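Lindiwe Mofokeng
February

Speaker notes — tackle data and what clubs think it tells them

Start with the Posdale number. They made 638 tackles over the first block of the season and the club put it on a poster. Ask the room who thinks that's good. Wait. Then tell them Posdale lost most of those matches, and that a team makes a lot of tackles when it doesn't have the ball.

I've sat through plenty of pitches on this. The Isine people had a dashboard with a "defensive intensity" score for each player. I asked what went into it and got a slide with a logo on it. Don't name the presenter if anyone asks.

Next point, completion rate. Nasr were at 80 percent and their coach called it a crisis. Was it? Their back row was out injured and two of the games were played in a gale. Eight matches is a thin stack of paper to build a crisis on. Slow down here, people like to write this bit down. 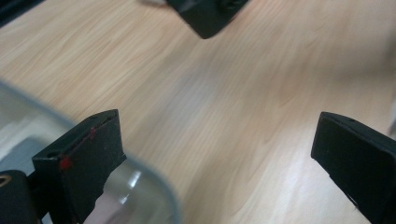 Then the dominant tackle. Ask three analysts to define it and you'll get an argument. One wants the ball carrier driven back, another is happy if he's stopped on the gain line. Clubs compare their figures with each other anyway, as if they'd all used the same ruler.

Prurkurel story if time allows. They signed a flanker on the strength of 675 tackles in two seasons. Fine player, I'm told. But his old side kicked away nearly everything, so somebody had to do the tackling. Did anyone watch the tape? I asked twice and I'm still waiting.

Expect pushback from the fitness staff. They have a fair case on workload — give it to them and move on. Skip the part on line speed if we're late starting.

Finish on the question for coaches: which number would make you drop a player you like? Take answers from the back rows first.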